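2026-04-28

I have given up driving to work, mostly because the car gave up first. The repair quote came to 398 dollars, and I had already spent the year's goodwill on its brakes in January. So I walk, two miles each way, like a man in a pamphlet.
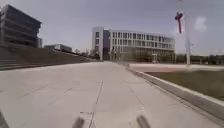

My neighbor Tassanee says walking clears the head. Mine fills up with old arguments - mainly the one I lost to Panya over a borrowed ladder - and I arrive at my desk furious and slightly damp. My calves look terrific, though. I may sell the car for parts.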